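Slim rods rotating in hand-held two-jaw gripper, pad or linkage problem?

Nesport
Posted Monday, February 5, 2024

Comparing 2 pad sets on a hand-held two-jaw gripper before we pick one for the arm. Set A is a flat silicone from Vusden, set B is a softer ribbed pad from Anodix. Test object is a chopstick, held vertically, tip down, moved over a table and set down again. 200 cycles per set.

Set A dropped the stick less often but let it yaw during transport. Set B held the angle and was slow to release. The blue pads are the ones on the tool at the moment, with the stick gripped upright between the jaws.
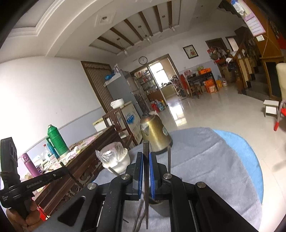 Satish Bhardwaj thinks pad material is the wrong variable and that I should measure play at the pivots first. Is he right, and how do I separate the two?

Hájek

He is right about the order. Clamp one jaw, put a dial indicator on the other near the tip, push it sideways by hand and note the travel. Repeat with the jaws closed on a steel pin the same diameter as your stick. If the second reading stays high, the linkage is loose and no pad will fix it.

Then rerun both sets at the same closing force – hand squeeze varies too much for a comparison.

tmill719

had the same thing, new pads fixed it

Satish Bhardwaj

Also wipe the pads with alcohol between runs. Mine changed noticeably after more than 300 cycles, and I blamed the joints for a week.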